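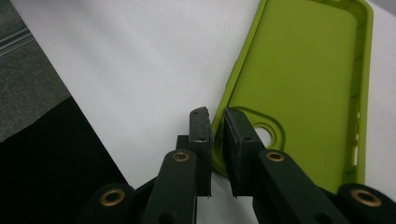
## Getting the beach out of your stuff (and the good bits into your house)

I come home from the shore at Zurnusdale with my pockets full every single time. Shells, bits of kelp, sea glass, one very handsome crab claw that I should have left where it was. My kitchen has been a sorting station for years now and I've picked up a lot of tricks for cleaning, drying and keeping things, plus a few for dealing with the sand that rides home with them. October is my favorite month for this, when the first rough weather churns everything up and the beach looks brand new each morning!

### Before anything goes in the sink

Check that it's empty. Please, please check that it's empty. A periwinkle can sit tucked inside its shell for ages looking like nobody's home, and hermit crabs are even better at it. I put every spiral shell in a shallow pan of seawater while I'm still on the beach and have a snack. If something pokes a leg or a foot out, it goes right back to the tide line where I found it.

Check the rules for your beach too. Some parks and reserves don't allow you to take anything, and live sand dollars and sea stars should stay put everywhere. A living sand dollar is fuzzy and brownish or purplish. The bare white ones are the skeletons.

### Sand first, water second

Let things dry before you try to clean them. Wet sand sticks to everything and dry sand falls off, and it took me a shamefully long time to use that fact. Canvas bags get hung on the line inside out and whacked with a wooden spoon. Shoes get stuffed with newspaper and left on the back step overnight, then knocked together.

For feet, ankles and small children, cornstarch is wonderful. Shake some on, wait a few seconds, brush off. It soaks up the damp and the sand lets go. I keep mine in an old spice jar with a shaker top.

Phone cases collect sand between the case and the phone, where it can scratch the back. Pop the case off, brush out the corners with a dry toothbrush, wash the case in dish soap and let it dry all the way before the phone goes back in. Same for sunglasses cases, only those need the vacuum with the little nozzle.

Whatever you do, don't rinse a bucketful of sand down the kitchen drain. It settles in the trap and you will be under there with a wrench. I rinse into a dishpan, let it settle and tip the sandy water out on a gravel path.

### Shells

Ordinary empty clam, scallop and whelk shells are easy:

1. Soak in plain cool water for 24 hours, changing the water whenever it looks cloudy.
2. Scrub with an old toothbrush and a drop of dish soap.
3. Pick at the stubborn bits with a bamboo skewer. Metal picks leave gray marks on pale shells.
4. Rinse and dry on a rack, opening side down so the water runs out.
5. Rub a tiny bit of mineral oil over the outside with a soft cloth.

That last step is magic. Shells always look so much better wet, and a little oil brings the color most of the way back without the plasticky shine you get from varnish. Wipe off any extra or it will catch dust.

I've stopped using bleach on anything but plain white clams, and only a weak mix with the window open. It fades the pinks and purples, and if it's left too long the surface goes chalky. It also does nothing for smell if there's still something up inside the spiral. And never use bleach and vinegar together, or one right after the other – the fumes are dangerous. Vinegar isn't a friend to shells anyway. It eats them.

If a spiral shell stinks and you can't reach the cause, bury it in a flowerpot outdoors with a piece of mesh on top to stop the raccoons. The ants and beetles take care of it. Leave it as long as it needs, which might be a month or more.

### Seaweed pressings

Oh, I love these. A good pressing looks like a painting and costs next to nothing. The feathery red kinds are the showiest, and the thin green sheets of sea lettuce come out like stained glass.

Collect only loose pieces that have washed in, and small ones. A piece the size of your hand is plenty. Carry them home in a jar of seawater (I use a 16-ounce peanut butter jar with a good lid) and keep it in the fridge if you can't get to it that day. Label the jar if you live with other people.

To mount them, slide a sheet of heavy watercolor paper into a baking dish with an inch of water in it. Float the seaweed over the paper and tease the branches apart with a soft paintbrush. Then lift the paper slowly by one end and let the water drain off the other. If the arrangement collapses, lower it back in and it will all float open again! You can have as many tries as you like.

Next comes the stack: cardboard, newspaper, the mounted sheet, a piece of old cotton or muslin over the seaweed, more newspaper, more cardboard. The cotton is important. Newspaper laid straight onto wet seaweed will stick, and you'll be able to read the sports scores through your artwork forever.

Put heavy books on top. Change the newspaper twice a day at first, then once a day, and leave the cloth alone until things are nearly dry. Most of mine are ready in seven days. Thick brown kelps take longer and go leathery, and they shrink as they dry and pull the paper into a curl. I use them for other things.

Many seaweeds glue themselves down with their own gel. For those that don't, a dab of white craft glue under the thicker stems does it. Frame them away from a sunny window, as the reds fade fast.

### Driftwood

Small pieces only, in my house, since the time I brought home a beam. Brush off loose sand, soak the wood in a tub of fresh water and change the water daily until it no longer tastes of salt. (Touch a damp finger to it. You'll know.) Salt left in the wood draws moisture on humid days and leaves a white bloom on the shelf.

Small clean sticks can be dried in a low oven, with the door propped and you standing right there. I do 20 minutes, turn them over, then finish them in the sun. Bigger pieces should dry slowly in a garage or porch. Tiny fresh holes with powder under them mean something is living in there, and that piece stays outdoors.

Don't burn it in the fireplace, pretty as the colored flames are. Salty wood gives off nasty smoke and is hard on a stove.

### Sea glass

Warm soapy water and a soft brush, and that's all. If there's a rusty stain, a paste of baking soda will usually shift it. Keep the frosty look! People oil it or varnish it to make it shine, and then it's just glass.

Martim Mendes, who walks the same stretch I do and always seems to be ahead of me, stores his in clear jars on the windowsill sorted by color. I copied him, and the kitchen is greener and happier for it. Brown goes at the back. There's always so much brown.

### Keeping things straight

Write down where each thing came from the same day. I used to be sure I'd remember, and I now own a whole drawer of shells from somewhere. A slip of paper in the bag is enough: beach, month, what the tide was doing. Use pencil, as ink runs if anything's damp.

Egg cartons are perfect for small shells. Ice cube trays are good for the tiny ones, and a muffin tin works on the table while you sort. For fragile things like urchin skeletons, paint the inside with white glue thinned half and half with water and let it dry. It stiffens them a lot, and you'd never see it from outside.

### What goes back

I clear out every spring. Shells I cleaned with only water go back to the beach they came from, above the tide line, where a hermit crab or a kid might want them. Oiled or glued ones go in the garden, mostly around the rosemary, and the slugs ignore them completely no matter what you've heard.

Leftover seaweed gets rinsed with the hose and dug into the compost in thin layers. The tomatoes adore it. Just don't let a bag of it sit forgotten in the trunk of the car on a warm afternoon – open windows and a box of baking soda got me most of the way back from that, and the rest was time.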